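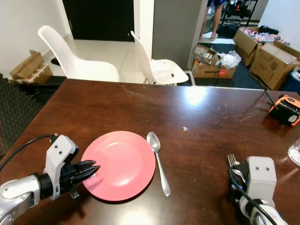
**¿Puede un robot poner y quitar la mesa ya, o todavía no?**

Publicado por marisa_lop en Hogar y automatización

Somos cinco en casa y lo que más pereza da es poner la mesa y recogerla. He leído cosas de robots con dos brazos que lo hacen. Tengo ahorrados 2000 euros y me gustaría saber si con eso se compra algo que funcione a diario o si es mejor esperar. No pido que friegue, me basta con platos, vasos y cubiertos.
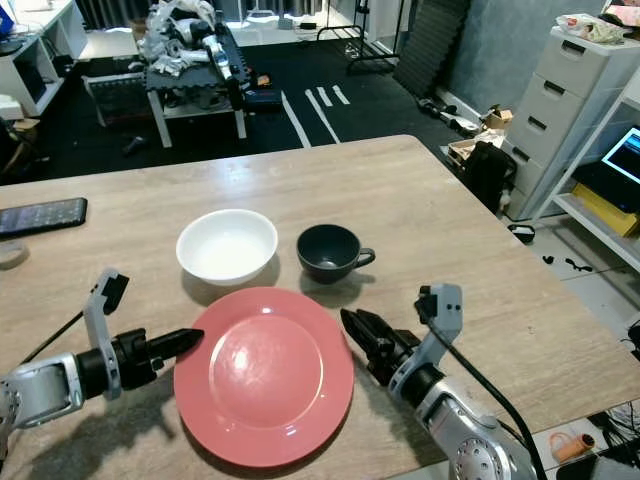
El lavavajillas lo cargamos nosotros sin problema. La vajilla es corriente, plástico para los pequeños y loza para los demás. Si alguien ha probado algo parecido, que cuente cuánto tarda y cuánto hay que vigilarlo.

---

**Iker Escobar**

Respuesta corta: para tenerlo en casa, todavía no. Trabajo en mantenimiento en Griltside y allí probamos en abril un equipo de dos brazos para recoger bandejas del comedor. Lo que mejor llevaba era el plato con reborde, que da un sitio claro por donde agarrar. Lo peor, los cubiertos. Una cuchara apoyada en una mesa lisa apenas levanta unos milímetros y la pinza tiene que entrar casi rozando.

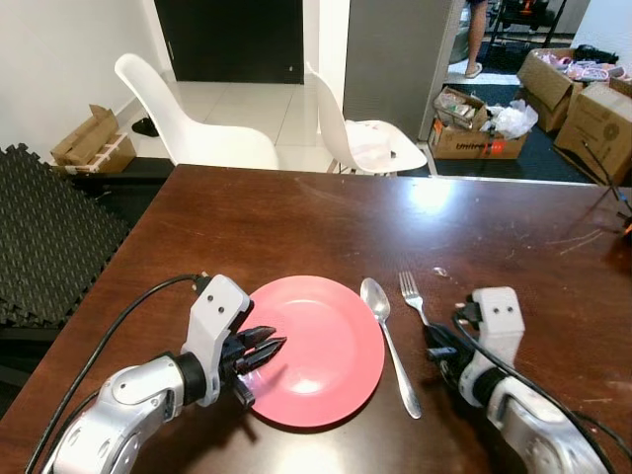
También influyen los brillos. Con una mesa barnizada y la lámpara encima, el nuestro fallaba más que con un mantel mate. En 200 intentos con tenedor tuvimos que ayudarle muchas veces — no guardé la cifra exacta — y con platos muy pocas.

Con 2000 euros encuentras brazos de aficionado, pero tendrás que montarlos, calibrarlos y enseñarles cada tarea. Y si cambias la vajilla, a repetir parte del trabajo.

Escribí más detalles de la prueba en el blog del taller. Copio el trozo que te interesa:

> **Platos sí, cubiertos según el día**
>
>
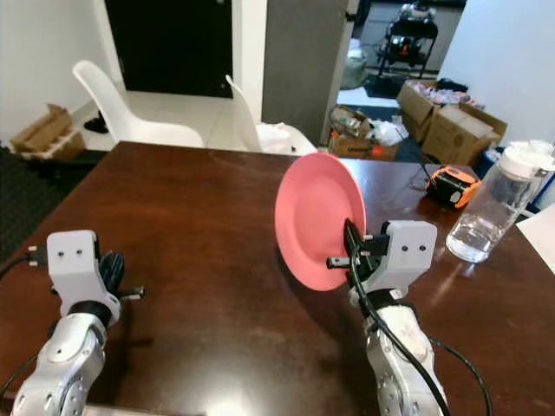

>
> *Tiempo de lectura: 2 minutos*
>
> Coger el plato por el borde es la parte fácil. Dejarlo plano otra vez cuesta más, y ahí conviene bajar la velocidad. Los vasos, siempre vacíos. Una persona al lado en todo momento, con la parada a mano.

---

**rustow_77**

Por 500 euros me compré un brazo de segunda mano y lo tengo en el garaje. Mueve tornillos de una caja a otra. Para la mesa, los hijos.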